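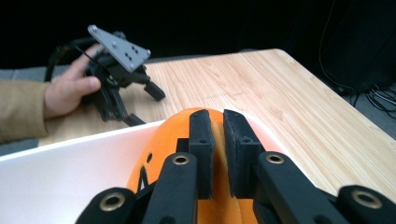
kbiswas
So the August numbers are in and I want to argue about them with somebody before I write them up. Short version: we trained the same policy two ways, once on 300 two-handed demos where both grippers have to cooperate, and once on 3000 quick one-handed grabs. The 300 set won on every shape with a curve to it. Stuff like the orange shell, where the foam pads have to close on a smooth dome with hardly anything flat to bite on, is where the gap was widest. On boxes the two sets tied. I think the second hand is giving the model free information about where the object is going next, but I can't prove it yet.

rommel_b
Ten times less data and it wins? I'd want to know who collected what. If your best person did the 300 and everyone else split the 3000, you measured people and called it a method.

kbiswas
Fair. Angelica and Benjie did both sets, same table. But the 3000 went a lot faster per demo, so yeah, they may have been sloppier.

asamonte
I was sloppier! After the first 2000 I was basically on autopilot. Same approach angle every time, straight down, close, lift, drop. With two grippers you can't zone out like that because your hands get in each other's way — you end up coming in from weird directions just to make room.

rommel_b
OK so that's approach angle variety, and the second hand is a side effect. You could get the same thing from one hand if you told people to mix it up.

periklis_t
Not sure I buy that. We tried the "please vary your grasps" thing on Halonen and people just picked 2 angles and alternated. Telling somebody to be random doesn't work, the task has to force it. I'm with Karthik on the result, less so on his reason for it.

benjie_l
Can we also talk about the slot on the left side of the shell? When I came in low a finger pad would catch the edge of it and the thing would twist. I threw those out of the one-handed set and kept them in the other one because redoing a two-handed demo is a pain. So the 300 has recoveries in it and the 3000 doesn't.

kbiswas
Benjie you are telling me this NOW?

benjie_l
it's in the notes file

rommel_b
Well there's your confound.

kbiswas
Ugh, ok. Plan: pull the recoveries out of the 300, retrain, and run the curved shapes again. If the gap holds up I still get to be smug — if it doesn't, Rommel gets to write that section.

periklis_t
Keep the checkpoint with the recoveries in too, please. I'd like to try it on the Candmont parts.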